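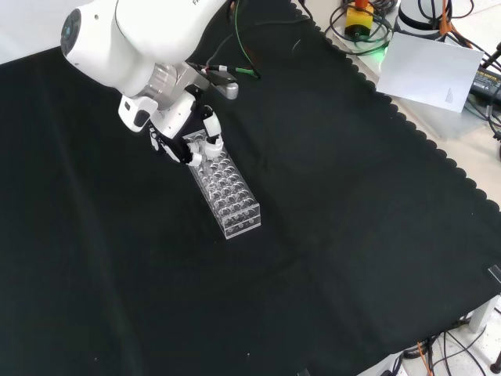

Clear acrylic rack on the black cloth, pale gray bench beyond it.

Thread: Clear acrylic tube racks – worth it, or just pretty?

benchmoss
Original poster
4 June 2025

We're replacing racks and I've been told to "ask around," so consider yourselves around. The one up top is the type I like: see-through top plate, round holes in long rows, clear lower plate, clear ends. My colleagues call it the invisible rack. They mean this as a complaint.

The contenders are more of these (Clekura sells them in packs of 4) or the opaque white ones from Matheson that look like a bathroom fitting. Budget is 300 dollars, and I'd like some of that left over for tubes to put in them.

tidewrack
Member, 546 posts

Clear. You can see the level in every tube without lifting anything. I went back to white racks for one month, November before last, and spent it pulling tubes up and down like a church organist.

ferrous_lee
Member

Disagree, and I have the chips to prove it. Ours got wiped with ethanol every evening by a well-meaning person and the plates crazed. After that you could see the level in every tube provided you already knew what it was. Polypropylene isn't glamorous but it doesn't sulk when you clean it.

tidewrack
Member, 546 posts

So don't wipe acrylic with ethanol? Mild soap, soft cloth. It's on the sheet that came in the box, which I appreciate puts me in a small club.

ferrous_lee
Member

I have worked in 7 labs and have yet to meet the sheet.

quillfish
Member

Can we talk about the cloth? It has a scalloped edge. My grandmother would have put a cake on that.

Serious point, though: clear on black is a good combination. The edges catch the light and you know where the rack ends. On a pale bench I lose mine constantly, usually with my elbow. I'd just want the cloth flatter, as a fold under one end is enough to make a light rack rock.

benchmoss
Original poster

The edge stays. It is the only elegant thing in the building.

Fair about the folds. There's a black textured mat too, and I think I prefer it. One more with the pipette in it, tip down a hole in the back row:
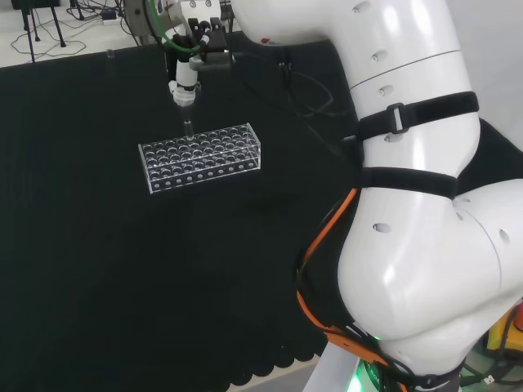
Re: Cloth or mat?

quillfish
Member

Mat, no contest. Cloth wrinkles, and cloth drinks whatever you drop on it and then says nothing. A mat at least leaves the puddle out where you can be ashamed of it.

ferrous_lee
Member

Mat, agreed. Still wrong about the rack. Also, glass tips and hard acrylic holes make me nervous. Go in at a slant, touch the rim, and you're picking bits off that mat with tape. The back row is the worst for it because everybody reaches.

tidewrack
Member, 546 posts

Then fill from the back row forward, or turn the rack around. It does turn around.

Has anyone tried the Zulham ones? Supposedly the ends lift off for washing. The Dradis catalog has something similar, but the listing gives the hole diameter in one place and a different hole diameter in another, and I'm not brave enough to find out.

benchmoss
Original poster

I emailed Dradis about that. They replied with the catalog.

Going with one pack of the clear ones and the mat, and I'll hide the ethanol. ferrous_lee, if they craze you may have the thread title changed to anything you like.

ferrous_lee
Member

Drafting it now.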